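Weekend Shop Help Wanted – Narnen Alterations & Repair
Posted March 28, 2019 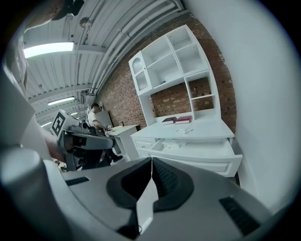
Gregor Halliday wrote in to ask if you need to know how to sew already, and do you pay for the trial shift. Yes to the second one. For the first – hems and buttons at least, by hand or machine. Zippers we can teach.

So. We need two people, part time, Saturdays plus one weekday evening. Start as soon as you can, the August rush is when it gets bad and we want you settled in well before then. Wedding stuff mostly, also school uniforms, also every coat in town once it cools off.

What you'd do:
Take in orders at the counter, write tickets people can read
Pin hems on customers (standing, kneeling, lots of kneeling)
Simple machine work, straight seams, patch pockets
Steam, bag, tag, hang
Answer the phone when Ravinder is at the cutting table

What we need from you:
Four hours on Saturday minimum, more if you want them
Ok with pins, ok with brides
Able to lift a box of returns, up to 30 pounds
Reads a tape measure without thinking about it
Spanish or French a big plus, not required

Pay is hourly, every other Friday, we'll talk numbers on the phone. Trial shift is paid the same rate. Your own alterations are free, thread and all, just do them after closing. Free parking behind Desjardins Shoes, tell them you're with us or they will tow you.

No resume needed. Send a few lines on what you've sewn and a photo of one finished thing – inside of the garment too please, thats the part we look at. Quilts count. Costumes count. If you worked at the old Vinamano shop say so, we still have half their pattern drawers and could use someone who understands the labels.

Drop it off in person or mail to Ravinder Lachance, Narnen Alterations, 3069 Punau Street, side door. Front bell is broken, knock loud. We close at 6 and we dont check messages on Sunday so give it a day or to.

If you applied last year and didn't hear back, sorry, apply again. Position stays open til both spots are filled.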